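Wimow House – bedroom safety checklist, with our comments
For guests, carers and anyone making up the room at changeover

We go through this list before every stay, and we've left our comments in because folks do like to know what we look at and why we fuss.

1. Window opens, closes and locks – OK
The latch was a touch stiff, so it's had a drop of oil and a good working back and forth. Please don't force it, just lift a little as you turn.
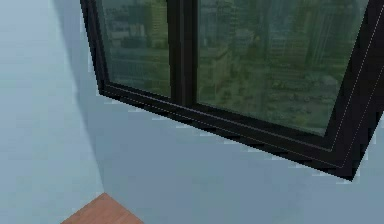
2. Smoke alarm – OK
Tested with the button held down until it sounded, and a new battery put in while we had the ladder out (it seemed silly not to!). The spare lives in the kitchen drawer with the torches.

3. Power points and cords – ATTENTION
One bedside lamp had a frayed cord and has gone off to Ditard for repair. The replacement lamp is a bit homely, but it's sound. No heaters on power boards, please, however chilly the mornings get.

4. Floor and walkways – OK
No lifting boards, but mind the open blue box by the bed and the long grey rod, which could catch a slipper on the way to the bathroom at 2 am. We took the old mat away after somebody's grandmother slid on it, and I can't say I miss it.
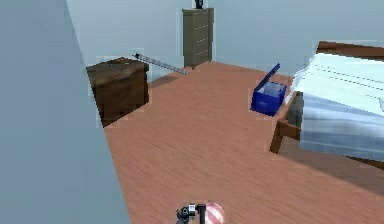
5. Tall furniture – OK, recheck
Anchor straps tugged by hand, top and bottom. If you have little climbers with you, keep the heavy things in the low drawers and push every drawer right in.

6. Hot water at the basin – OK
It took a while to settle after the Wurov fellows changed the valve, but it's behaving now. 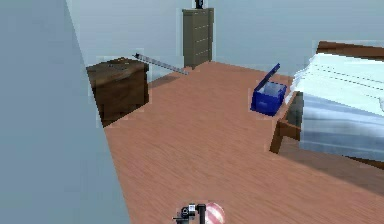 CASTAÑO BAY, August

Second visit, lamp back from Ditard and working nicely. Item 3 is now marked OK. Straps checked again, no change. The hallway night light is still flickering, so that's been carried over to the next list.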